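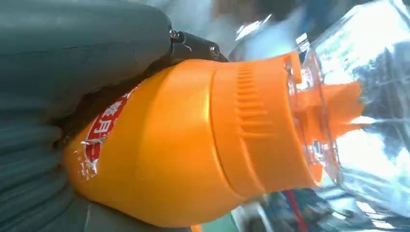 The gripper camera's view at Drumham, up close with an orange plastic piece.

Home | Visits | Notes | Contact

So I finally made it out to the Drumham open day, and I spent nearly all of it at the software end of the hall (sorry, coffee people). Alžběta Danko was running the grasp planner and let me lean over her shoulder for ages. It's called Sternik, and it scores 124 candidate grasps per view, then hands the best one to the arm controller.

What got her going was shiny plastic! Clear packaging throws glare everywhere, the depth estimate goes to mush, and the planner gets nervous. 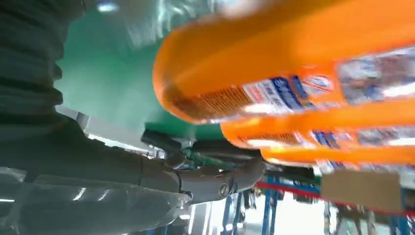
Bottles are a different headache - same color, same labels, lying side by side, so the segmentation wants to glue them into one big blob. Her fix is to use the wrist view on the way in and replan every 15 milliseconds or so. Tatiana Kuruc wrote the replay tool, and I want one. You scrub back through a run and see which grasp the planner liked at each step, and why it dropped the others.

I asked if the finger force limits were learned. Nope, hand tuned, in a config file 2785 lines long. Next open day is in March and I've already put my name down.

Print this page | E-mail this page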